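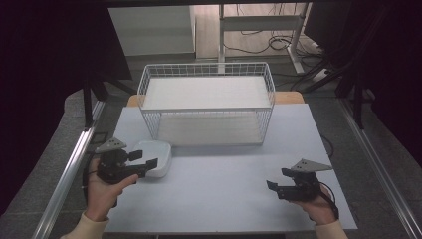

A white wire basket with a small lidded container in front of it.

Why Do We Make Things Full of Holes?

By Morfudd Jarman

When I was 9 I asked my grandmother why she kept her onions in a basket that was mostly gaps. She told me to go and put an onion in a plastic bag, tie it shut, and leave it at the back of the cupboard. I did. Then I forgot about it until the smell reminded me (and everyone else in the house). I have been interested in holes ever since!

A hole sounds like a mistake. You get a hole in your sock and you're annoyed. You get a hole in your bike tire and you're walking home. But look around your kitchen or your bathroom and you'll find lots of things that somebody made holes in on purpose. Colanders, window screens, tea strainers, soccer nets, wire baskets, the little grate over the drain. Take the holes away and most of them would be useless.

Holes that sort

Let's start with spaghetti. You boil it in a big pot of water, a grown-up tips the whole lot into a colander, and the water runs off while the spaghetti stays put. The holes in a colander are doing a kind of sorting. Small stuff goes through, big stuff doesn't.

The size of the hole is everything here. If you tried to drain rice in a colander made for potatoes, you'd have rice all over the sink. For rice you need smaller holes, and for flour you need really tiny ones. A flour sifter has a mesh so fine that it catches the lumps and lets the powder float down like snow. I could do that all afternoon.

People who study soil use sieves too. They stack several on top of each other, with the biggest holes at the top and the smallest at the bottom. Then they pour in dry soil and shake. Pebbles stop at the top, sand gets caught in the middle, and the finest dust falls all the way into the pan underneath. You can do the same thing at the beach with a couple of kitchen strainers, but ask first, and rinse them before they go back in the drawer.

Holes that let air in

Now back to my grandmother's onion. Onions are alive, sort of. Even after they've been picked they keep giving off a little bit of water into the air around them. In an open basket that damp air drifts away. In a tied plastic bag it has nowhere to go, so it hangs around, and mold loves damp places. Mold had a wonderful time with my onion.

Wet things need moving air as well. When water dries up, it turns into a gas called water vapor and mixes with the air. If the air keeps moving, there's always fresh air coming along to take more. Drop a wet swimsuit in a heap in the corner and only the outside gets any air. Hang it over a wire rack and the air can reach nearly all of it.

Your clothes have holes too, by the way. Hold a T-shirt up to a window and look at the light coming through. All those tiny gaps between the threads let your sweat escape as vapor. A raincoat has far fewer ways out, so you can get clammy inside one even when no rain gets in.

Holes that save weight

My neighbor Dinesh Gowda used to repair bridges. I asked him once why so many of them look like giant climbing frames, with crisscrossed bars and sky in between, and he drew me a triangle on the back of an envelope. If you push on a square made of sticks, it leans over and goes flat. A triangle with the same kind of joints keeps its shape. So a bridge can be built out of lots of triangles, with nothing in the middle of them, and still be stiff. It uses less metal. The wind can blow through it too, so it doesn't get shoved sideways so hard.

Birds worked this out long before bridge builders. Many bird bones are hollow, with thin struts crossing the space inside. And your own bones have a spongy part, mostly near the ends, that's full of little spaces. (Please don't check.)

Holes that let you see

One more thing I like about mesh – you can look straight through it. A window screen keeps mosquitoes out and you can still watch the squirrels fight over the bird feeder.

Try this. Stand close to a window screen and look at the wires. You can see every little square. Now keep your head still and look at a tree outside. The wires go fuzzy and almost disappear! Your eyes can only focus on one distance at a time, so when the tree is sharp, the screen is blurry.

Something to try at home

You'll need:
two slices of bread
a plate
a wire cooling rack
a toaster and a grown-up

Toast both slices. Put one flat on the plate and one on the rack, right away, while they're hot. Wait 5 minutes, then turn them over and feel the undersides. Which one is soggier? Look at the plate as well. You may find a patch of tiny water drops where the toast was sitting. Where do you think that water came from, and where did it go on the rack?

You can eat the results. I like mine with butter and too much jam.

Words to know

Mesh: a material made of wires or threads with gaps between them.
Sieve: a tool with holes that separates small pieces from bigger ones.
Water vapor: water that has turned into a gas and mixed with the air.
Strut: a bar or rod that helps hold something in shape.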